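How do you test a robot's hand?

A page from the Kindix Young Engineers series

A robot arm is a machine made of stiff parts joined by motors. Each motor turns one joint, in the same way that muscles bend your elbow or your wrist. At the end of the arm is the part that does the holding. Engineers call it a gripper.

Grippers come in many shapes. Some have two fingers that slide together. Some have three or more fingers that curl. Some have no fingers at all and use suction cups. Before engineers choose one, they try it out on real things, many times, and write down what happened each time.

The work on this page was done at the Rasbridge workshop. The gripper being tried out is called the Onda, and it has two fingers. The engineers wanted to know how well it could pick up small objects from a hard floor and put them on a shelf.

Why use toys?

Toys are good test objects. A toy figure has a round head, thin arms, ears, and sometimes a tail, so there is no single flat side for the fingers to press on. If a figure is lying on its back, the gripper must hold it in a different way from a figure that is sitting up. The robot has to cope with both.

Other shapes are useful too. A cylinder can roll. A toy shovel is long and thin, and most of its length sticks out on one side of the fingers when it is held by the end. A flat badge is one of the hardest things to pick up, as there is very little for the fingers to get hold of.

The test area

The robot works inside a metal frame made from aluminium rails. The rails have slots along them, so parts can be bolted on, moved and bolted on again. Two arms are fixed to a long rail at the front. The floor is dark red-brown marble with pale veins, and the walls have a pattern of grey leaves and grass.

A patterned floor makes the job harder for the cameras. The computer has to tell the edge of a toy from a line in the stone. On a plain white sheet, the same toy would be easier to find. Engineers often test on plain surfaces first and patterned ones later.

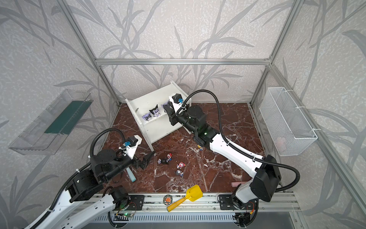
Why does the robot need two arms?
Two arms can share the work. One can hold an object steady while the other moves something, and each can reach places that are awkward for the other. The computer must plan both movements together so that the arms do not bump into each other.

Where the cameras go

The tests used two kinds of camera position.

The first is a fixed camera. It stays still and looks at the whole work area. It can show where the shelf is, where the toys are, and what both arms are doing. Its weak point is that an arm can get in the way. When an arm reaches across the floor, anything behind it is hidden.

The second is a wrist camera. It is small and rides on the arm, near the gripper, so it moves when the arm moves. It gives a close view of the fingers and whatever is between them. Its weak point is that it sees only a small part of the work area at a time, and its view changes with every turn of the wrist.

You can try this yourself. Put a few toys on a table. Look at them while standing back, then make a tube with your hand and look through it with one eye while you lean in close. Notice which view helps you find a toy and which helps you see exactly where its ears are.

The robot's computer can use both views. The fixed camera helps it decide where to go. The wrist camera helps with the last small movements before the fingers close.

The part that does the steering

A controller is the part that tells the motors how far to turn and how fast. It sends out instructions and gets back messages from the joints saying where they are now. If a joint is not in the right place, the controller corrects it. This goes on over and over while the arm is moving.

Rasbridge compared two controllers, called the Dhillon A and the Dhillon B. The Dhillon A moves the arm to a point above the object, stops, and then lowers it. The Dhillon B plans one smooth curve from start to finish. A smooth curve can save time. Stopping above the object gives the wrist camera a steadier view before the arm goes down.

To compare them fairly, the engineers changed only one thing at a time. The gripper stayed the same. The cameras stayed the same. Only the controller was swapped. If they had changed the controller and the gripper together, they could not have said which change made the difference.

What counts as a good pick?

The engineers agreed on the rules before they began. A pick counted as good if the gripper:

closed on the object it had been sent to
lifted it clear of the floor
carried it without dropping it
let go of it in the right place

If any of these steps went wrong, the pick was marked as a miss. Next to each miss they wrote a short code for the reason. S meant the object slipped. W meant the gripper took the wrong object. K meant the arm knocked something over on the way.

By the end there were 982 picks in the record. That is a lot of picking up. A small number of tries can mislead you, in the same way that throwing three sixes with a dice does not prove the dice is special. With more tries, luck matters less.

Of all the misses with the Dhillon A, 31 were marked K. Most of these came from runs with toys placed close together. The open fingers need space on both sides of an object, and when there is a neighbour in that space, it gets pushed.

Crowded floors

An object on its own is the simplest case. Toys lying in a group are harder for three reasons. The fingers may not fit between them. One toy may hide part of another from the camera. And if two toys have similar colours, the computer may treat them as one object.

Look at how the fingers hold a soft-edged or long-limbed figure in any gripper test. The arms and legs of the figure can stick out a long way past the fingers. The computer has to allow for this extra length when it plans a path, or the figure will brush against something as it is carried.
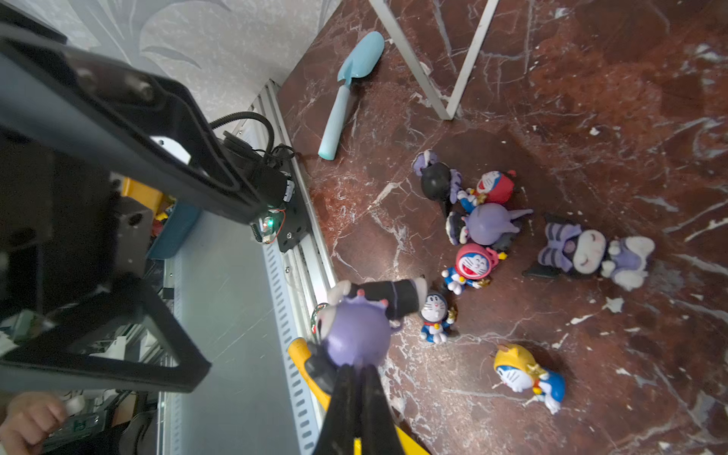
A purple-headed figure held in the gripper, with more figures on the floor nearby.

How hard should it squeeze?

Squeezing too gently lets an object slip. Squeezing too hard may crush it or make it pop out sideways, like a wet bar of soap. The Onda can measure how much electric current its motor is using. When the fingers meet something solid, the motor has to work harder and the current goes up. The controller uses this as a sign that the fingers have touched the object, and stops closing them a moment later.

This works well for hard objects. For soft ones the current rises slowly, and it is harder to choose the right moment to stop. Rasbridge set the limit by trying a range of values, starting low and going up in small steps.

Letting go

Putting an object down is a separate skill. If the gripper opens too high above the shelf, the object falls and may tip over. If it goes too low, it presses the object into the shelf. The fingers also need room to open, so there must be a gap between the new object and the ones already there. A shelf gets harder to fill as it gets fuller.

Words to know

Aluminium: a light, silver-coloured metal.
Controller: the part that tells the motors what to do.
Cylinder: a shape like a tin can.
Gripper: the part of a robot that holds things.
Joint: a place where two parts of an arm meet and can turn.
Wrist camera: a camera that rides near the end of the arm.

Try it at home

Use a pair of kitchen tongs as a gripper. Choose several small objects of different shapes and move each one from the floor to a low shelf. Keep a record with a tick for a good pick and a letter for each miss. Then put the objects close together and do it again. Compare the two records — see which objects changed from a tick to a letter, and which letter came up most.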